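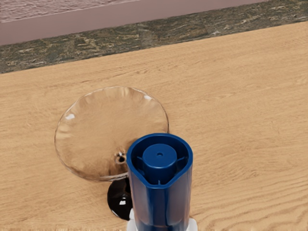
Typography for the Screen — Notes for Session 4: Picking, Checking and Licensing a Font

Okay, these are the notes I promised. I've cleaned up my scribbles and put in the bits I skipped when we ran over. If something reads differently from what I said in class, go with the notes, I had time to check them.

Last session was all letter shapes: stems, bowls, counters, why a lowercase g is such a pain to draw. This one is about the boring side of fonts, and I love the boring side of fonts! Most of the trouble I've had on real jobs came from a file that was missing something, or a license I hadn't read.

Characters and glyphs

These two words get mixed up all the time, so let's get them straight. A character is the abstract thing, the idea of "capital A" or "comma", and Unicode gives it a number. A glyph is a drawing that sits inside the font file. Usually one character gets one glyph, but a font can have three drawings of the same ampersand (I'm always happy when it does), and it can use a single drawing for two characters. Lazy fonts do this with the hyphen and the minus sign.

So when a download page lists two different counts, that's normal. We looked at Aslow in class, the display face Bakari Nzioka drew for his final project last year. Aslow covers 149 characters but has 200 glyphs. The extra ones are ligatures, a set of swash capitals and a second style of numerals. You can't type those directly. Your software swaps them in through OpenType features, and if the software doesn't support the feature you want, you just get the plain version.

Checking coverage before you fall in love

Rekha asked what the minimum is for an English-only website. Basic Latin gets you the unaccented alphabet, the digits and the keyboard punctuation. It does not get you curly quotes, a real dash or the é in café. For those you need some of Latin-1 Supplement and some of General Punctuation. Please check for the curly quotes first, because that's the gap I see most often in free display fonts.

My own test string is below. Paste it into the preview box and look for empty rectangles, or for letters that suddenly look like they came from another font:

"Señor Bednárik's café" — £60, 3000 m², naïve & fluffy?

The Bednárik in there is a text face I use a lot, by the way, and I put it in the string because the á catches people out. Victor Khaemba pointed out that a browser will hide a missing letter by borrowing it from a fallback font. He's right, and it's sneaky. The borrowed letter can look almost fine at 16 pixels and dreadful in a headline. Set your fallback to something really different while testing (I use a monospace) and the borrowed letters jump right out.

Spacing and kerning

Spacing is the room built in on the left and right of every glyph. Kerning is the list of exceptions for awkward pairs, like To, AV, We, or a quote mark after an f. Skestik is the one I showed with the huge hole in the word "Today". It has decent spacing and no kerning pairs at all. For a logo you can fix that by hand. For a page of headings that somebody else will be typing into a CMS, pick another font.

Quick thing to try at home: set the word "nonnon" and then "AVATAR" in the same font at the same size. If the first looks even and the second looks gappy, the kerning is missing or switched off. If both look bad, the spacing itself is off, and you can't do much about that.

Reading the license

"Free" on a download page can mean a lot of different things. The ones you'll run into:

Free for personal use. Your cousin's birthday card, yes. A bakery's menu, no, even if the bakery is paying you in bread.

Free for commercial use. Better, but look at whether it covers web embedding or only installing it on a computer. Those are often separate.

Open license, such as the SIL Open Font License. You can use it, embed it and change it. You can't sell the font on its own, and if you release a changed version it has to stay under the same license. Some fonts also reserve their name, so a changed version needs a new one.

Trial or demo. Often missing the numerals or the punctuation, on purpose.

The readme inside the zip beats whatever the download page says. If the two disagree, write to the designer. Musyoka Mushi did this for a font called Evis, where the page said free and the readme said personal only, and the designer sent back a one-line permission the same evening. Save that kind of email in the project folder. Take a copy of the readme too, since download pages change.

Formats, very briefly

OTF and TTF go on your computer. WOFF2 goes on the website. Converting one into the other is technically easy but it may not be allowed, so it's back to the license again. Subsetting (cutting out the glyphs you don't need to make the file smaller) counts as a modification under some licenses, so check that as well.

For next time

Pick one free display font and one text font that you think go together. Bring a single page with the test string set in both, the character count and glyph count for each, and a sentence or two on what the license lets you do. Nassoro Gachanja has offered to go first, so the rest of you can relax a little. It's due February 15, 2024, at the start of class, printed please — I want to see it on paper even though it's a screen course.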